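Section 4. Checking petition sheets with Flireck

Read this section before you open the first packet. Flireck is sold as a tool that "verifies" signatures. It compares names and addresses against the voter list you loaded in Section 3. Whether a person signed is still for you to decide.

1. Log in and choose Wekmont, then New Petition.
2. Enter the number required for the ballot. For a Wekmont town measure this is 3162.
3. Set the batch size to 50 sheets. The program will let you enter 300. Don't.
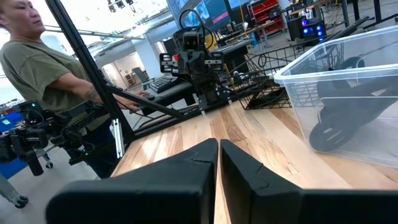

4. Number every sheet by hand before scanning. The automatic numbering skips blanks, and you will not find out until the totals disagree. If you photograph sheets instead of scanning them, watch the surface underneath: a light wooden tabletop with bright light overhead picks up a glossy sheen, and glare on the paper can turn a 3 into an 8. Put down dark cloth.

5. Run Match. Lines come back green, yellow or red.

Note: Green means the text was found on the list. It does not mean the signature is good.

6. Open every yellow line and a sample of the green ones. 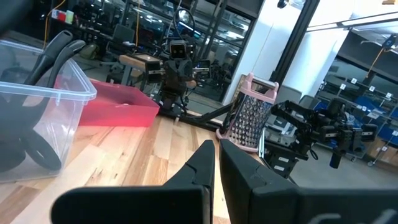 One user of the last edition wrote in to say that step 6 is a waste of an afternoon, that the green lines had never been wrong in their town, and that opponents of a petition would find any errors anyway. Perhaps they would. They would also find them in front of a judge. Keep the step.

Caution: The confidence score beside each line is not explained in the Rostis documentation. Do not quote it in a ruling.

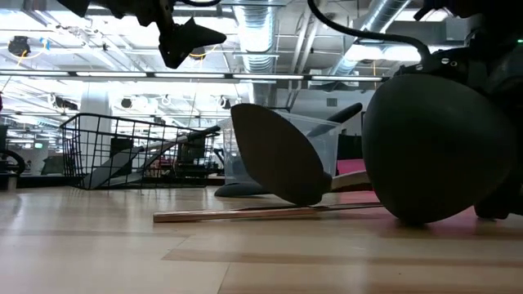
Dana Ostwick
Technical writer, election forms

7. Mark each rejected line with a reason code. "Other" is accepted by the program and will be useless to you later.
8. Print the rejection list. In our January test it ran to 418 lines, and the on-screen total left out the duplicates.
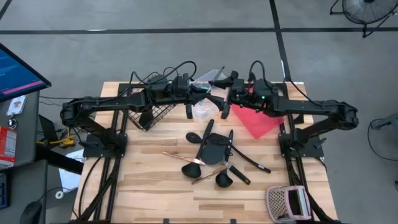 9. Add the duplicates back in by hand and write the corrected total on the cover sheet. The Gruber add-on claims to do this for you, but it counts a married couple with the same initials as one person.
10. Lock the petition. Locking cannot be undone, whatever the help menu says about the Restore button.

If the count lands close to the required number, repeat steps 5 to 9 with a second clerk before locking.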